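The Capsule Kitchen and Its Discontents

Every few years somebody decides that the trouble with your kitchen is that there is too much in it. The current version goes by "capsule kitchen," a phrase borrowed from the people who once told us to own 38 items of clothing, and it has a large following, a pile of books and a growing line of things you can buy in order to have fewer things.

I spent most of May trying to live by it. I came in doubtful and I am leaving doubtful, though a little less smug about it.

The rules vary by teacher. The strictest version I found allows 42 objects in total, forks included. You are meant to take everything out, put it on the floor and ask what you used in the past month. What you didn't use leaves the house. My waffle iron failed. So did the fish kettle, which I will admit has seen one fish. So did the big stockpot, and there the method and I had our first real argument, as it was May and I make stock in November. A month is a strange window to judge a kitchen by. Nobody's Thanksgiving platter survives a test held in spring.

I put the question to a shop assistant at Gurent, the housewares store on the main street in Flirkstead, where the owners have cleared the front window to make room for a capsule display. Did people come back for the things they had thrown out? "Roasting pans," she said. "All through the fall." She didn't seem upset about it.

The store's starter set costs more than everything I had carried down to the basement was worth. It has two pots, one skillet, four bowls, a knife and a cutting board the size of a paperback. The knife is good. The board I would not wish on anyone who has to cut up a squash. Four bowls, meanwhile, is a fine number until you want to mix something in one and a friend drops by.

What bothers me most is the claim that this will change how you cook. The books all promise it. Clear counters, the argument goes, make for a clear head, and a clear head reaches for the vegetables. I looked for evidence and found a lot of people quoting each other. A newsletter out of Ikside cites a study on clutter and snacking, but it gives no title, and when I wrote to ask for one I got back a discount code.

My own results were mixed. For the first week I cooked more, mainly from guilt. In the second I washed the same skillet so many times that I started planning dinners around not needing it. By the third I was eating toast over the sink. The counter looked wonderful.

Then there is storage, where the whole idea starts to eat its own tail. Having cut down, you are urged to put what remains into trays, bins and drawer inserts, and the better ones are not cheap. Clear plastic is the favorite. It lets you see what you own, they say, which seems like an odd service to pay for once you own so little.
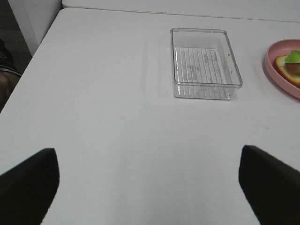
Clear plastic, white surface: the look the organizers love.

I tried the trays. They work well enough for tea bags and packets of yeast, and badly for anything with a handle. They also show every crumb. A friend who has used hers for two years says the trick is to wipe them out on the same day you do the fridge, and I believe her, but I note that this is now a chore I did not have before.

To be fair, some of it stuck. I don't miss the second colander. I gave away a drawer of takeout chopsticks and a bread machine that had been making me feel bad for years. The drawer by the stove closes on the first push. If the capsule people had told me only to get rid of the things I disliked, I would have nothing to complain about, though they would have a hard time getting a book out of it.

My grandmother's cookbook, a spiral-bound thing put out by the Ní Chonaill bakery for its regular customers, has a page on what a new household needs. It lists a heavy pot, a light pot, a sharp knife and "whatever your mother can spare." There is no total at the bottom of the page.

The stockpot came back upstairs on 2nd August, early for the season. I had corn cobs to use up. The fish kettle is still in the basement, and I haven't decided.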